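Soft Furnishing and Textile Care, Evening Course
Handout 4: White cloth and how it hangs
Prepared by Matvii Yurchenko, 2018-11-22

Please read this handout before we meet. It continues the notes on fibres, and you will need the small table of fibres from Handout 2.

1. Why white is difficult

Many students choose white for their first curtain, and they think it is the safe choice. White cloth has no pattern to hide the mistakes. A seam that pulls a little will make a small shadow beside it, and in a printed cloth the eye would not notice this shadow. In white cloth it is the first thing that a visitor sees.

There is also the question of which white. Cotton which was not bleached is warm and near to cream. Bleached cotton is colder. Polyester is often treated with a brightener, and it looks blue in daylight and dull under a yellow lamp. When you buy for one room, buy everything from the same roll. In April a student bought two lengths from Zavby with the same name on the label, and after hanging they were clearly two different whites.

2. Folds and creases

We use these two words with separate meanings in this course. A fold is made by the weight of the cloth and it moves when the cloth moves. A crease is pressed into the fibre and stays in the same place.
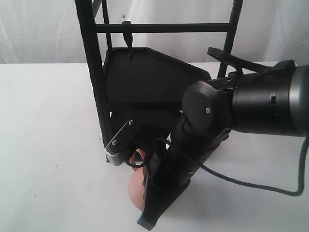

To judge a hanging cloth, stand away from it and half close your eyes. The folds of a curtain should go down from the heading to the hem, more or less straight. If they go to one side, the usual reasons are that the cloth was cut off the grain, or that it is fixed more tightly at one point than at others. The white cloth in the photograph has soft, uneven folds, and the creases and shadows go across it diagonally, so it is good practice for the eye. For a background this is quite acceptable. For a curtain in a living room I would take it down and begin again with the iron.

Linen creases most, and it is better to accept this. Wool creases least. Cotton is between them and obeys steam very well.

3. Removing creases before hanging

Wash the cloth first, also when the shop says it is already shrunk. Use water at 30 degrees for mixed fibres and 60 degrees for plain white cotton. Take it out while it is damp and iron it on the wrong side, following the grain. Never iron in circles, this stretches the cloth. Afterwards let it lie flat until it is fully dry, and only then hang it.

4. For next time

Bring one piece of white cotton, washed and not ironed. Sunil Sheikh will bring the Pridex samples, numbers 502 and 1717, and we will compare how they hang from the same rail. Write down the fibre of each one as you guess it, before you look at the label.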